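Raimonds Grigaitė
The top of a washing machine is the flattest free surface in most narrow kitchens, so it fills up. Mine collects packets, wrappers and bits of plastic. Notes on clearing it, short thread.

Rule one: sort by destination - trash, drawer, bathroom. Sorting by type takes longer and you end up handling each thing twice.

Rule two: a bucket on the floor next to the work surface. A trash bag needs a hand to hold it open, a bucket doesn't. Mine holds 12 liters, enough for one session.
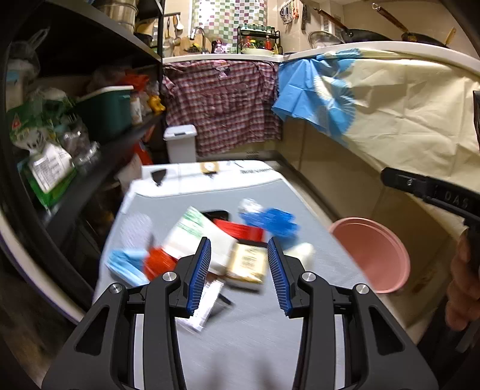
Yatziri Esquivel: Do you pull the foil-lined packets out for recycling or does it all go in together?

Together. Our building doesn't take foil laminate. Paper and cardboard I pull out at the end, over the sink.

Order of work: wrappers with torn ends first, then crumpled plastic, then sealed packets. Check dates on the sealed ones. Boxes and cases go last.

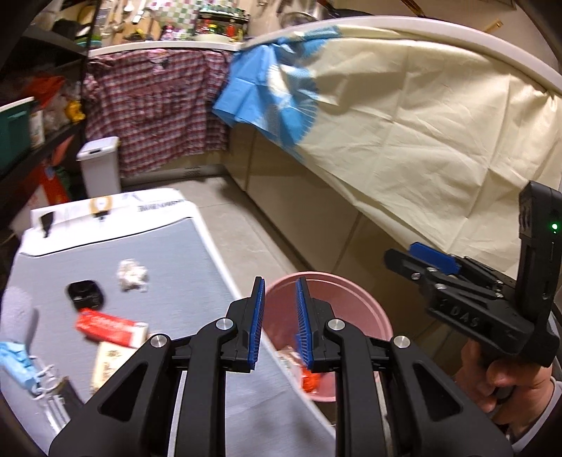
Masks are a separate category. Folded and unused, they go in a Clusel pouch by the door. Anything I can't vouch for gets thrown out.

Time for the whole job was 22 minutes. Wiping down took two of those - damp cloth, no spray near the control panel.

Next in September: the shelving.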